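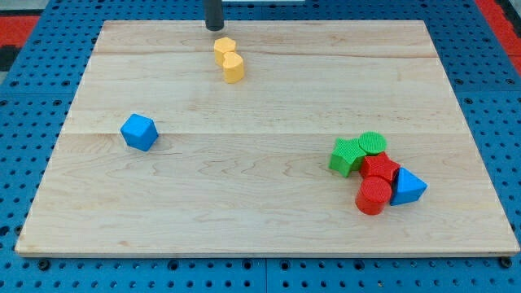

April 11, 2023 – wash test, cotton thermal blankets, second week

Started at 8. Room was dry in the morning, so I put the humidifier on and waited until the cabinet was stable before weighing anything. Last week I did not wait and the first weights were useless. Please do the same if you continue my series.

Samples on the shelf: three blankets from Ketthorpe (waffle weave, undyed), two from Rorkgate (the leno one, more open), and the old Brimus blanket which we keep as the reference. All are washed at the same program, low spin, then tumble dried until the sensor stops. No softener. Han-gyeol asked again if we should use softener because customers do it. I think we should make it a separate series later, otherwise we can not say what caused what.

Weights after conditioning. Ketthorpe A is 2,168 g, nearly the same as before washing. I expected more loss from the lint, because the filter was full after the first two cycles. Maybe the fabric takes a little more moisture now when the finish is washed out, and this hides the loss. To check it I would need to dry a sample in the oven and weigh it bone dry. I will cut a piece from Ketthorpe C, since C has the pulled thread already and can not be used for the size measurement anyway.

Length. Ketthorpe A was 210 cm when it arrived. I measure at three places, left side, center, right side, with the blanket laid flat and no pulling. The center is always shorter than the sides on the waffle weave. At first I thought it was my mistake, but Do-yoon measured also and got the same. The hem is holding the sides and the middle can move freely. In the report we should give the three values and not only the average, because the customer will see the curved end on the bed and will not care about the average.

The width is more difficult. The waffle opens and closes like an accordion and depends very much on how you put it down. My method now: drop the blanket, smooth it one time with flat hands from the center outwards, wait ten minutes, measure. Do not smooth it a second time. I tried it both ways and the second smoothing gives a different number every time.

Rorkgate 1 has a problem at the hem. The sewing thread is polyester and does not shrink, the fabric is cotton and does, so the edge became wavy like lettuce. Rorkgate 2 has the same but weaker. I wrote to them and asked which thread they use and if they can send one sample sewn with cotton thread. No answer until now.

Pilling: rubbed pieces at 1,000 cycles. Ketthorpe looks fine, small fuzz on the high ridges of the waffle and nothing inside of the cells. Rorkgate has real pills, mostly where two yarns cross. Brimus is difficult to judge, it was old before we began. I graded them alone and then Han-gyeol graded them without seeing my sheet. We differ by half a grade at Rorkgate 2. I put both grades in the table and we look again tomorrow under the other lamp, the one at the window gives too soft shadow for this.

Color, only for the dyed swatches. The yellow which they call Sun has lost a little and stained the white cotton strip next to it. It is not terrible, but on a blanket that people will put over white sheets I would not accept it. The lot number on the swatch card is 716. I want to know if the other lots are the same, so I asked for two more. Until they arrive please do not wash Sun together with anything, also not with the cleaning cloths.

Warmth test was not done. The hot plate needs a long time to be steady and at 3 o'clock it was still moving up and down. I turned it off and cleaned the contacts. Do-yoon thinks it is the sensor and not the contacts. If it is the sensor we must order, and in November the last order took five weeks, so better to decide early.

Small things:
– Lint filter of the dryer: weigh the lint in each cycle from now on, bags are in the second drawer. Write blanket and cycle on the bag before you fill it.
– The marker pen for the measuring points washes out after four cycles. I changed to sewn marks, red thread, one stitch and a knot. Do not pull it tight or it makes its own pucker.
– Ketthorpe B smells a bit of oil after drying, A and C do not. Maybe from spinning oil. I will wash B one time alone and smell again.
– The scale was 2 g wrong with the check weight before lunch. Zeroed it and repeated A. The value above is the repeated one.

Tomorrow: cycles six and seven for all except C, oven piece from C, second look at pills with Han-gyeol. If the hot plate is steady before 10, one warmth run with the Brimus only.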